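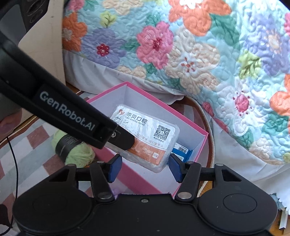 La pinza con las almohadillas azules y el paquete de YIBEI DENTAL CLINIC en la caja rosa.

6 de octubre de 2021

Escribo rápido que mañana madrugo. Jornada de puertas abiertas en Podbridge, por fin. La de septiembre la aplazaron y ya no contaba con ir. Autobús lleno, de pie todo el camino, llegué con 20 minutos de retraso y la charla de bienvenida empezada. Mejor, eran diapositivas. Me quedé con una cifra: 1.961 demostraciones grabadas en lo que va de proyecto. De ellas 186 descartadas, no dijeron por qué y no me atreví a levantar la mano.

Luego por grupos. Al mío le tocó primero la parte de pinzas de mano, que era lo que yo queria ver. Nada de laboratorio blanco: una cama con colcha de flores, alfombra, la caja en el suelo. Tarea de recoger objetos pequeños. El paquete plano, naranja y blanco, envuelto en plástico, con un código QR. Un ovillo verde claro al lado de la caja, que me tuvo distraída un buen rato, me recordó que tengo la bufanda a medias desde el invierno.

Me dejaron probar. Pesa más de lo que pensaba. Lo difícil es la distancia, cierras y crees que ya lo tienes y no. Lo plano es lo peor, hay que entrar inclinada y buscar el canto. Al cuarto intento me salió algo decente. Me dolía la muñeca en el autobús de vuelta, todavía un poco.

Después la sala de Tralard, brazo grande clasificando piezas detrás de una mampara. Impresiona pero a los cinco minutos ya está visto. La de Grancombe cerrada, cartel en la puerta y punto. Café malísimo, galletas buenas. Cogí dos folletos y perdí uno.

Preguntar por correo:
- si hay prácticas en primavera
- si el taller del edificio Carnegie es gratis o hay que pagar matrícula
- cuánto se tarda en aprender bien con la pinza (dijeron algo pero había mucho ruido)

Cosas mías: devolver el paraguas, comprar pilas, mirar el horario del autobus de las siete. La cena, tostadas otra vez. Tengo el bolígrafo casi sin tinta y sueño. Lo de las descartadas me sigue dando vueltas, lo pongo tambien en el correo.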